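A corner for tea on the upper floor 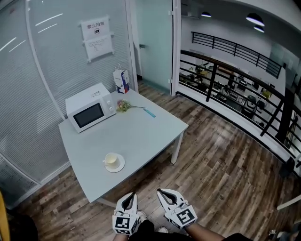 by Ratau

Since December I work on the upper floor, in the little glass room next to the railing. Before this I was in Prindstead, where the kitchen was big and always full of people and smells. Now I have one table and one microwave, and I want to write down what I have learned from keeping such a small corner in order. Maybe it is useful for somebody who also must eat lunch in a place that was not made for eating.

The table came first. It is a light gray-blue, with white metal legs, and I was against the color when it arrived. I wanted white. After some weeks I changed my mind. On a white table I always lose my white cup, and here I find it immediately. Crumbs are also easy to see, so I wipe them.

The microwave stands at the back, on the left. It has two round knobs and that is all I need from a microwave. In my old apartment I had one with many buttons, and I never learned more than two of them. With knobs I turn and wait. I don't put anything on top of it. My mother kept bread, bills and medicine on hers, and every time she wanted to clean it she had to move a whole household.

At first we had the microwave in the middle of the table, facing the chair. This was a mistake. When the door was open there was no place for the plate, and I stood with hot soup in my hands looking for a free spot. In the back corner it leaves the front of the table for me.

The cup and saucer are from Holroyd, a shop for used kitchen things near my bus stop. I paid 13 for the two, and my sister says it is too much for one cup. But I like a saucer. There is a place for the spoon and the tea bag, and the table stays without rings. In offices people forget the saucer, I don't know why. They drink from big mugs and leave a circle everywhere they go.

The flowers are artificial, pink and green, and they have no vase yet. I am still searching. Most vases I see are too heavy for such a thin stem, and the flowers fall to one side as if they are tired. For now they lie on the table next to the microwave, and I move them when I eat. I know that many people don't like artificial flowers. I had real ones in Prindstead and I forgot the water every weekend, so on Monday there was always a sad smell. These ones I only have to dust.

Then there is the paper bag with the blue and red print. Somebody gave me a present in it and I kept the bag, because the handle is twisted paper and very strong. It stands at the back corner and it is my drawer. Napkins, sugar, a spoon, the tea from Boltero that I buy when it is on sale. When I go home on Friday I could take the bag in one hand and the corner would be almost packed – but I never do this, I only like to know that it is possible.

What I still miss is a hook for the towel. The walls are glass, and the notice about not taking photos already has the best place on them. I will look for a hook that goes under the table edge. If it holds, I will write about it.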